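Nurlow Chapbook Maker: Set-up Guide for Poets and Small Presses
Section 4. Laying out a micro-collection

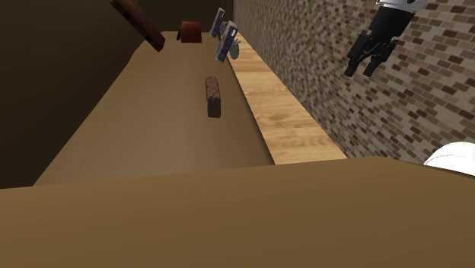

CATEGORY: PRINT AND LAYOUT

Written by Judite Rocha for Loureiro editions. Last revised Nov 21, 2020.

This section covers getting a short manuscript out of your word processor and into a folded, stapled booklet. It assumes you have installed Nurlow and finished Section 3 (fonts). The people who make Nurlow say the whole job takes one sitting. I have my doubts, and I would leave an evening free for the proof alone.

4.1 Before you import

1. Save a copy of the manuscript under a new name. Nurlow writes its own codes into the file it opens. The help screen calls these "harmless." They are still there when you open the file elsewhere.

2. Turn off smart formatting in your word processor. Automatic capitals at the start of a line will survive the import, and Nurlow has no way of telling them from capitals the poet wanted.

3. Replace every tab used for an indent with spaces. Nurlow claims to read tabs. It reads the first one on a line and drops the rest, which is no help with a poem that moves across the page.

4. Put each poem on its own page with a hard page break. Do not use a row of blank lines.

Note: Stanza breaks need exactly one empty line. If you use two, Nurlow decides a new poem has begun and gives it a title of its own, usually the first three words.

4.2 Importing the manuscript

1. Open File, then New Collection.

2. Choose "Verse." The "Mixed" setting is advertised for prose poems and verse together, but it justifies everything and closes up your line breaks to do it. If you have prose poems, import them separately and join the two parts in step 6.

3. Set the page count to 32. Nurlow offers other sizes, and you can change it later, but 32 is the one that folds without leaving a blank leaf in the middle.

4. Select your saved copy and press Import.

5. Ignore the green check mark. It means the file opened. It does not mean the poems arrived in one piece.

6. If you have a second part, choose Add To Collection and repeat step 4.

Caution: Do not press Tidy. The button sits right beside Import and cannot be undone once the window closes. Tidy removes "extra" spaces, and it treats every space after the first as extra. Hacer Türkmen lost the spacing of a whole sequence this way and had to set it again from a printed draft.

4.3 Checking the lines

The preview is pleasant to look at and I do not trust it. It shows the page in screen fonts, which are narrower than the print ones. A line that fits in the preview may turn over on paper.

1. Go to View, then Line Report. The report lists every line longer than 48 characters.

2. Look at each one on the page. For a long line you have a choice: let it turn over with an indent, or set that poem in smaller type. Ask the poet. Please do not settle it yourself at midnight.

3. If a line turns over, set the indent by hand under Line, Runover. The automatic runover matches the left margin, so the reader has no means of knowing the line was broken by the printer.

4. Search for hyphens at the ends of lines. Hyphenation is off by default according to the release notes. In my copy it was on.

Note: The Line Report does not cover epigraphs, dedications or titles. Read those yourself.

4.4 The "Flow Score"

After a check, Nurlow shows a number in the corner called the Flow Score, said to measure how well the poems follow one another. No explanation of how it gets there comes with the program. I reversed the order of one collection and the number stayed at 1,172. I then took out the last poem and it still stayed at 1,172.

To hide it, go to View and clear the box marked Insights. Nothing else in this guide depends on it.

4.5 Concrete and visual poems

Nurlow will not set a shaped poem reliably. The feature called Shape Assist lets you draw an outline for the words to fill, so the outline wins every argument with the words.

1. Set the poem in whatever program the poet used.

2. Export it as a flat page at print quality.

3. In Nurlow, choose Insert, Full Page, and pick the exported file.

4. Clear the box marked Fit To Margins. Leaving it on shrinks the piece by an amount the program does not report.

5. Type the title into the contents list by hand. Inserted pages are skipped when the contents are built.

Caution: Inserted pages print on top of page numbers. Switch off the number on that page under Page, Footer.

4.6 Printing the proof

1. Print 2 copies on the paper you mean to use. Cheap paper folds differently and will tell you nothing about the margins.

2. Fold them, but leave them unstapled.

3. Send one to the poet and read the other aloud with the manuscript beside you. Mark any place where your voice stops and the page does not.

4. Make corrections in Nurlow, save, close the program, and open it again. Changes to spacing sometimes go missing between saving and reopening. A fix for this is promised for December.

5. Print the changed pages again and compare them with your marks.

If the proof is clean, go on to Section 5 (covers and stapling). If stanza breaks have moved, go back to 4.1, step 4, and import from a fresh copy.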